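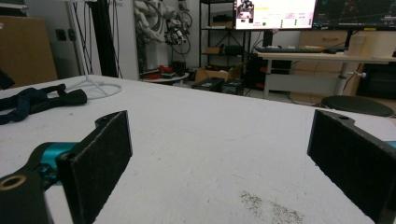
What do you do with a bow tie once the formal is over? Hang it up by its strap, says the Cutton Costume Library, which has spent the whole of February getting its neckwear off the tables and onto display racks, the sort with spoked wire wheels one above the other.

It's a lovely old muddle of a place, and a bow tie left lying flat does tend to vanish under everything else (as anyone with a sock drawer will know!). The library lends out 1,186 pieces to schools and choirs, 65 of them bow ties, and the black ones on straps are always the first to be asked for.
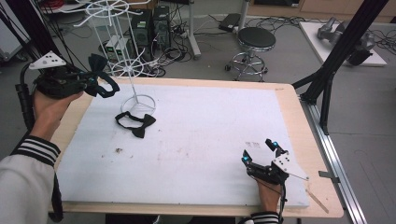 Yamila Cabral would like the straps done up before the ties go on the rack, as loose ones tangle with their neighbours and you end up borrowing three. Borrowing is free for choir members, and the doors open at 11 am.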